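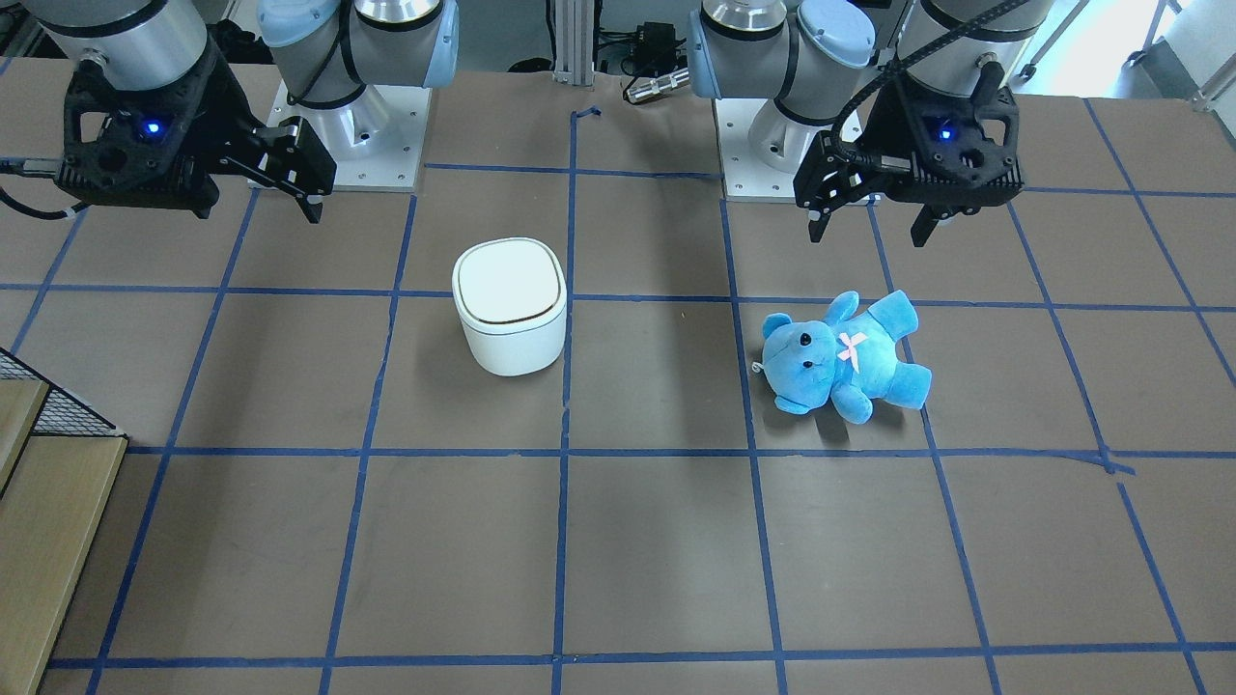
Saturday, nearly six, and Rattana still wanted 100 more.

"Bear again," she said. "Then the tub. Then we move them a square."

Chaiwat took hold of the handles. Shoulders gone. Fingers worse. Breathe out, left arm down, slowly, slowly, close. Episode 3318. He'd stopped dreaming about anything else since June.

"You're too smooth," said Rattana, not looking up. "Wichai's are all jerky. It learns more off Wichai."

"It learns to be jerky."

"It learns to recover. Drop it once."

So he dropped it. On purpose, from low down, felt bad about it. Picked it up by the middle. She pressed the key, keep, and wrote somthing in the book.

Message from Werkico. Two lines. They wanted the set by eight, not Monday, and could all the failures be taken out please.

Rattana read it twice. Put the phone face down.

"All of them?"

"That's what it says."

Two hours, then. Less. He thought of the ones he liked, the lid that slid away, the ear that slipped, the long stupid chase across three squares. 200 of those at least, his and Wichai's and Sakda's. Sakda had left in May and he was still in there, you could tell his by the little pause before the grab.

"Send it as it is," Chaiwat said.

She was allready copying the folder.

"Bear again," she said.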